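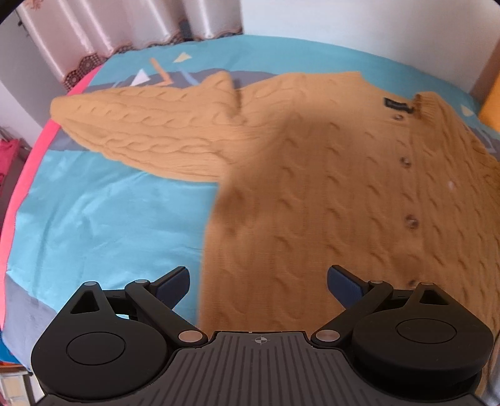
20 April 2018
By Ludivine Bailly, Bunska Garment Care
2 min read

1/ The Bunska spring storage drive opens today. Over the coming days this account will post guidance on putting heavy knitwear away until September.

2/ Cable-knit cardigans should be stored folded. Hangers pull the shoulders out of shape, and the weight of the cables makes the stretching worse.

3/ Lay the garment on a bed or large table, front side up. Straighten each sleeve from shoulder to cuff and smooth the shoulder seam with the flat of the hand.

4/ Check the buttons one at a time. Loose buttons should be sewn on again before storage. Remove lint by hand or with a soft brush; adhesive rollers may lift fibers from the cables.

5/ Read the care label before washing. Garments marked dry clean only may be brought to the Mallano counter, where Belmiro Sampaio and his staff will accept them on weekdays.

6/ Fold the sleeves across the back, then fold the body in half from the hem. Collars should be left standing and placed at the top of the pile.

7/ Residents donated roughly 1000 knitted items last year. Wearable cardigans and sweaters that are no longer needed may be left at the Kyriakidis Street office, Room 93. Please fasten all buttons before drop-off.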